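料箱抓取:Ornimer 二指和 Irnwood 软指怎么选,附固定相机的一张图

版块:末端执行器与视觉 回复:9

楼主 灰箱子
这边在做杂物料箱抓取,臂是 KUKA,相机固定不动,从上往下看箱子。8月开始比两款夹爪,一款是 Ornimer 的平行二指,一款是 Irnwood 的三瓣软指。控制器统一用 Masri,抓取点由 Clivavar 给出,两边参数尽量一致。

每款跑 300 次。Ornimer 的主要问题是滑,Irnwood 的主要问题是进不去角落。目前倾向 Ornimer,想听听别人的意见。测试用的东西形状差得比较大,靠左壁那一堆最难抓。

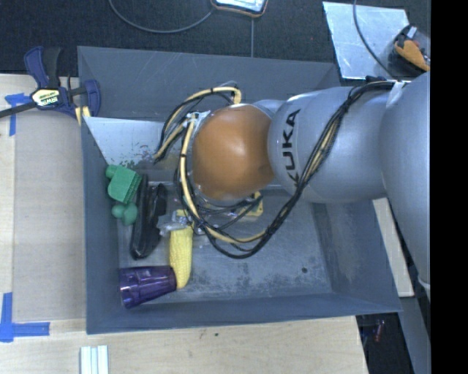
图1 料箱作业中,玉米、紫色半透明杯子和黑色长条物都挤在左半边

深度图没传,论坛限制附件大小,需要的话我放网盘。

2楼 kuailuo_77
黑色那件反光不小,深度相机在这种表面上基本都会缺数据。你的 300 次里,有多少是夹爪的问题,有多少是抓取点本来就给错了?这两类不分开,比出来的不是夹爪。

3楼 灰箱子(楼主)
回2楼:分了一部分。抓取点明显偏到物体外面的单独记,不算夹爪失败。但是点落在物体上、姿态不对的那种没有分,都算进去了。

4楼 半圈余量
不太同意选 Ornimer。我们用过同系列,指面是平的,碰到圆的东西接触面就一条线。杯子这种横躺着的,软指包一下就起来了。进不去角落可以让 Clivavar 把贴壁的候选点往后排,先抓中间的,箱里东西少了再处理边上的。

5楼 老法兰
4楼的办法在东西散的时候行。图里基本全靠左,右半边箱底是露出来的,往后排也没有别的可抓。杯子一头已经朝着箱壁了,软指张开要占地方,大概率先碰壁。这种情况我还是选二指,指尖换窄的,贴一层硅胶。

6楼 半圈余量
贴硅胶我试过,磨得很快。箱底是金属的,看磨痕也知道指尖少不了蹭底。跑一阵子就得换,换完还要重新标工具坐标,这个时间也应该算进去。

7楼 线缆别绷
说个和夹爪无关的。你腕部外面的线绕的圈不小,图上玉米上端旁边就挨着线圈。固定相机俯视,线会挡住一部分箱内画面,点云里也会多出一团东西。先把拍照位挪到箱外再拍,不要在臂伸进箱子的时候更新抓取点。另外线圈垂得低,姿态转大了容易刮箱沿,建议限一下第六轴的范围。

8楼 kuailuo_77
同意7楼,拍照位的影响可能比换夹爪大。还有玉米上面搭着的那块透明塑料,分割的时候很容易和玉米并成一件。二指夹到塑料上,看着是夹住了,一提就只剩塑料。楼主说的“滑”里面有没有这种?

9楼 灰箱子(楼主)
统一回一下。
拍照位:现在是退到箱沿上方拍,没有完全出箱,确实可能挡。改成完全出箱后,Masri 里记录的单次周期会变长,我先测一轮再说。
塑料的情况:有,当时记成了滑脱。回去翻了日志,连前期调试在内一共 639 条记录,夹爪对比用的是其中 600 条,剩下的参数不一样,没有用。这 600 条我会按“夹到别的东西”“真滑脱”“碰壁”重新标一遍。
硅胶:准备买一对窄指尖试,磨损按次数记,换指尖和重新标定的时间也写进表里。
第六轴先限位。

10楼 半圈余量
重标的时候把 Irnwood 碰壁的也细分一下,是下探时碰的还是闭合时碰的。下探时碰的,改进入角度还能救。闭合时碰的我没有好办法,只能换小一号。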